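Passwords, and a Change in How I Keep Them

Readers of this blog will recall that I moved my household accounts to a password manager in June. Several have since written to ask how the arrangement has worked in practice, and I set out my experience below.

I chose Trunon on the recommendation of my colleague Huiling Guo. The initial import took three evenings, chiefly owing to duplicate entries. I found eight accounts sharing a single password, among them my Govbridge login, and these were changed first.

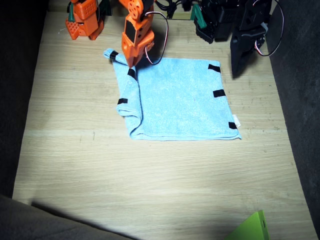
Recovery codes proved the more difficult matter. Each service issues its own set, and I had been storing them in my email, where any intruder would find them. They are now printed and kept in an envelope at home. I have marked the envelope along its edges with short strips of black tape, like those on the blue towel, so that it can be picked out quickly from the other papers in the drawer.

Two-step sign-in has been enabled wherever it is offered. Grallia still supports text messages only, and I have written to them on the subject. Their reply will be posted when it arrives.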